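Zedent, 의료용 대마 유래 의약품 원료 재배동 2차 증설 완료… 허가 심사 재신청

(보도자료 / 즉시 보도 가능)

의료용 대마 재배·추출 기업 Zedent가 침수 피해로 멈춰 있던 2차 재배동 공사를 마치고 관할 기관에 시설 심사를 다시 신청했다고 밝혔다. 심사 통과 시 연내 첫 파종. 목표는 변동 없음.

2차 재배동의 연면적은 1,877제곱미터. 육묘실, 생육실, 건조실, 보관실 네 구역으로 나뉘며 구역마다 공조가 따로 돌아간다. 지난여름 집중호우 때 저지대 전기실이 물에 잠기면서 공사가 석 달 중단됐고, 이번에 전기실을 2층으로 올려 다시 지었다. 배수로도 넓혔다. 기존 1차 재배동은 피해 없이 정상 가동 중.

회사 측은 "일정이 밀린 것은 사실이지만 설계를 고칠 시간을 벌었다고 본다"며 "심사관이 지적할 만한 부분은 내부 점검에서 먼저 걸러냈다"고 말했다. 1차 심사 때 보완 요구를 받았던 출입 기록 관리, 폐기물 중량 기록 두 건도 조치를 끝냈다. 관련 서류는 재신청서에 첨부.

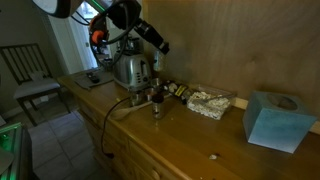

재배 품종은 CBD 함량이 높고 THC 함량이 낮은 계통으로 한정한다. 종자는 협력사 Dafis가 공급. Dafis는 모주 관리와 조직배양 묘 생산을 맡고 있으며, 이번 계약으로 공급 기간이 3년 연장됐다. 계약 금액은 양사 합의에 따라 비공개다.

추출 공정은 Zirnis 설비를 쓴다. 건조 꽃에서 원료를 뽑아내고 정제하는 라인으로, 시운전은 이미 마쳤다. 본 가동은 허가 이후. 배치별 성분 분석은 외부 시험기관에 맡기고, 결과서는 출하분마다 동봉할 예정이다. 잔류농약, 중금속, 미생물 항목이 모두 포함된다. 분석 결과가 기준을 벗어난 배치는 출하하지 않고 전량 폐기하며 폐기 과정은 영상으로 기록해 보관한다.

생산된 원료는 국내 허가를 받은 연구기관과 제약사에만 공급된다. 일반 소비자 판매 계획 없음. 건강기능식품이나 화장품 원료로의 전환도 현재로서는 검토하지 않는다고 회사는 설명했다. 온라인에서 Zedent 이름을 붙여 파는 오일 제품은 당사와 무관하니 구매에 주의 바람.

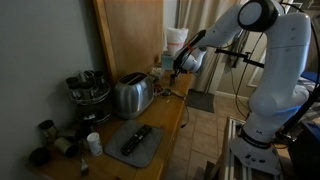
로봇 팔과 목재 상판. 사진 제공=Zedent

고용 계획도 함께 나왔다. 재배동이 가동되면 재배, 품질관리, 보안 부문을 합쳐 80명을 새로 뽑는다. 지역 거주자 우선. 농업계 고교와 전문대 졸업 예정자를 위한 현장실습 과정은 10월에 시작하며, 실습 기간에도 수당이 지급된다. 지원서는 회사 홈페이지에서 내려받을 수 있고 접수 마감은 당일 오후 4시. 우편 접수는 받지 않는다.

주민 설명회도 한 차례 더 연다. 지난 설명회에서 나온 질문은 대부분 냄새와 야간 조명이었다. 회사는 건조실 배기구에 활성탄 필터를 이중으로 달고 생육실 창에는 차광막을 설치했다고 답변했다. 필터 교체 주기와 악취 측정값은 분기마다 마을회관 게시판에 공개하기로 햇다. 농업용수 사용량도 같이 게시. 재배동은 순환식 양액 시스템이라 인근 관정에는 손대지 않는다.

보안 관련. 부지 둘레 울타리와 출입 통제 장치는 1차 재배동과 같은 기준으로 설치됐다. 보관실은 2인 동시 인증이 있어야 열리고, 반출입 기록은 전산과 수기로 이중 보관. 세부 배치는 보안상 공개하지 않는다. 취재진 출입도 사전 신청자에 한해 육묘실 앞 복도까지만 가능하다.
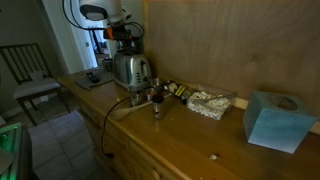 통권 제3호

물류는 Vosivis가 담당한다. 온도 기록 장치를 단 전용 차량으로 운송하고, 이동 경로는 출발 전 관할 기관에 신고한다. 첫 출하 시점은 파종 일정에 따라 정해지며 확정되는 대로 별도 공지. 초기 물량은 기존 계약처에 먼저 배정된다. 신규 거래를 원하는 연구기관은 취급 승인서 사본을 갖춰 영업 부서로 문의하면 된다.

회사 관계자는 "치료 목적의 원료를 수입에만 기대는 환자와 의료진이 많다"며 "국내에서 안정적으로 생산할 수 있다는 점을 보여주겠다"고 했다. 이어 "허가가 나오기 전까지는 2차 재배동에 식물체를 한 포기도 들이지 않는다"고 덧붙엿다.

Zedent 소개
의료용 대마 재배 및 원료 추출 전문 기업. 1차 재배동과 부설 분석실 운영. 2차 재배동은 심사 대기 중.

문의: Zedent 홍보 담당 부서
취재 신청 및 추가 자료 요청은 홈페이지 보도자료실 이용
(끝)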